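Workshop > Groups > Gripper Bench > Minutes
Search minutes Go
Filed under: Hardware Trials

Gripper Bench meeting, December, 3 p.m.
Chair and notes: Luzius Kofler

1. Feko against Fidano
Great session! We now have 473 logged grasps across the two grippers, all on the play food set. Feko is gentler on the small fruit and Fidano holds the bottle better, with 27 drops against it so far, most of them on the strawberry. Luzius thinks the closing force is set too high and would love to see it run again with softer pads (everyone else would too). 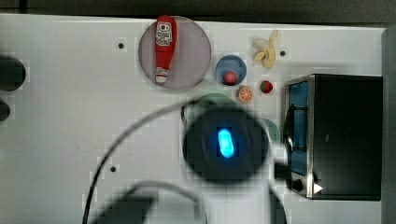 Play food layout with the ketchup bottle on the pink plate, gripper over the green one.

2. Controller
Rutkowska's new controller build went on the arm and the motion is so much smoother. Stopping short of the target still happens now and then when a move is cancelled halfway. Log files to be kept for every run until we find out why.

3. Camera
Reso overhead view agreed as the standard for both grippers. Exposure stays locked.

4. Actions
LK to fit the softer pads and repeat 10 runs per item.
Bowl and plate positions to be marked on the table before the next comparison.
Toaster oven door trial moved to next time.

Meeting closed 4:10 p.m.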